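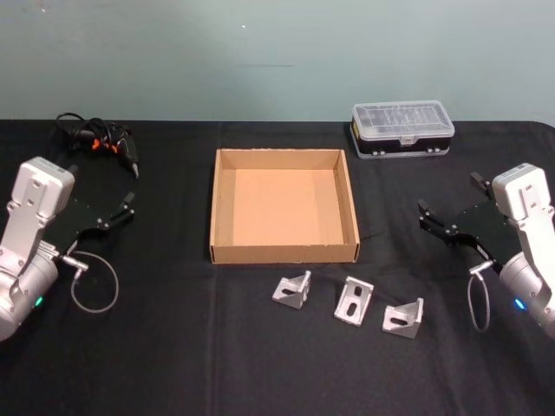

Yoga Oei wrote in to say that a corner bracket is only as good as the nut behind it, and that any article on the subject ought to start with the nut. Fair enough, Yoga, and I'll get to nuts further down, but I'm starting with the bracket all the same (it's my page!).

Corner bracket

A corner bracket is a small piece of hardware that holds two parts together at an angle, nearly always a right angle. You'll also see it called an angle bracket, a corner brace or, in the catalogs I grew up with, just "an angle." The kind I mostly mean in this article is the silver aluminum one with a triangular gusset and slotted holes, the sort people use to put together frames, shelves, workbenches and machine stands out of aluminum extrusion. There are plenty of others, and I've got opinions on most of them.

Shape and parts

The basic bracket has two flat faces, called legs or flanges, that meet in an L. Add a triangle of metal running between them and you've got a gusset. A plain bent L with no gusset works fine for holding a shelf panel in place, but lean on it sideways and it opens up like a book. The gusset ties the legs together so the angle has a much harder time changing. Some brackets have one in the middle, some have one along each side, and with the two-sided kind you end up working the screw down in a little well, so check that your hex key fits before you buy a whole bag of them. I bought 40 once without checking. They're still in the garage.

Then there are the holes. Round holes put the screw in one exact spot, which is great if your drilling is perfect (mine never has been). Slots let you slide the bracket a little before tightening, so you can get two parts flush by feel and then lock them down. The price you pay is that a slotted joint depends on friction along the length of the slot, and if the screw works loose the whole thing can creep.

Materials and finish

Aluminum is the usual choice for extrusion frames. It's light, it doesn't rust, and it matches the bars. A matte finish hides scratches much better than a polished one, and on a bench that gets real use I'd pick matte every time. Steel brackets are stronger for their size and tend to be cheaper, and they're what you'll find holding up closet shelves all over the country, usually zinc plated or painted. Plastic ones exist too. I've used them for a birdhouse and a cable tray and would leave it there.

Nuts and screws

Okay, Yoga, your turn. On slotted extrusion the screw goes through the bracket and into a nut that sits inside the channel of the bar. Slide-in nuts have to go in from the end before the frame is closed up, and you will forget one. Drop-in nuts can be added later: they go in the mouth of the slot and turn a quarter as you tighten. Sometimes they don't turn, and the screw feels snug while holding nothing at all, so give every bracket a good tug once it's done. I like the Golberg nuts with the little spring ball that keeps them from sliding down a vertical bar. The Pimer ones are fine on horizontals.

Putting a joint together

Start both screws loosely, with the bracket just able to wiggle. Push the bars tight together, put a square in the corner, and snug the screws a bit at a time, going back and forth between the two legs. If you crank one all the way down first, it can pull the corner out of square and you'll be chasing that error around the rest of the frame. A powered screwdriver is lovely for running screws in and pretty bad for the last quarter turn, so I finish with a hand key.

My own workbench took 96 brackets, which was far too many. My neighbor rebuilt it on paper over coffee and got rid of a third of them without losing any stiffness that he or I could feel.

Buying and storing

Brackets are sold singly, in small bags, and in bulk. Filali lists a bulk carton of 600, and Lalterier has one of 1,140, which strikes me as a very odd number for a carton but it's printed that way every year when the new catalog comes out in May. For a first project, buy a small bag and see if you like the style!

For storage, a compartment case with a clear lid is hard to beat for the screws and nuts, with one size to a section. The brackets themselves take up more room than you'd think and don't nest very well, so mine live in shallow open cardboard trays on a shelf. When I'm building I tip a few out onto a dark cloth, where silver parts are easy to spot and small ones don't bounce off to the floor.

See also: T-slot nut, gusset plate, shelf pin, mending plate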